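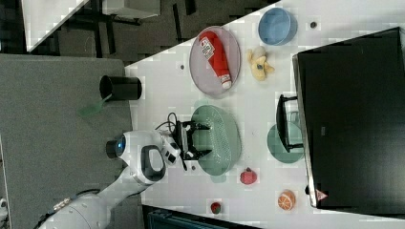
## 4.3 Grasping perforated and glossy objects

The colander was added to the Vireck object set in June, on the grounds that it looked easy. It is a pale green oval with rows of small holes, and it shares the table with a plate, a bowl, a squeeze bottle and several toys, most of which the policy handles without complaint. We gave each object 20 attempts with the Clodura baseline and the same number with our method. The clutter was reshuffled by hand between attempts, a job the authors took in turns and did not enjoy.

The baseline grasped the colander in 3 attempts. Its usual mistake was to treat the holes as the thing worth holding: the fingers came down over the base, closed on nothing much, and reported success with some confidence. Our method, which weighs the rim estimate from the wrist view against the overhead depth map, managed 17. Figure 4 gives the wrist view, where the glare sits on top of the dot pattern and washes out part of it. A depth estimate drawn from that patch is best regarded as an opinion.

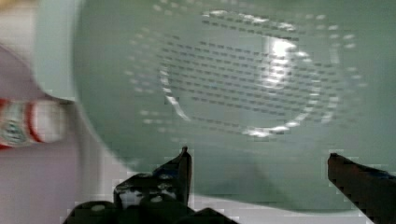 *Figure 4. Wrist camera view of the green dish between the open gripper fingers. The pale band on the left is the curved rim; the bright patch is a reflection.*

We also tried masking the glare before estimating depth, as in the Nagano pipeline. This helped the baseline a little and our method hardly at all - a result we had hoped would be the other way round, having spent most of the spring on the mask. The full set of 117 failed grasps, across all objects and both methods, is sorted by cause in the Biris appendix. The largest group is labelled "other".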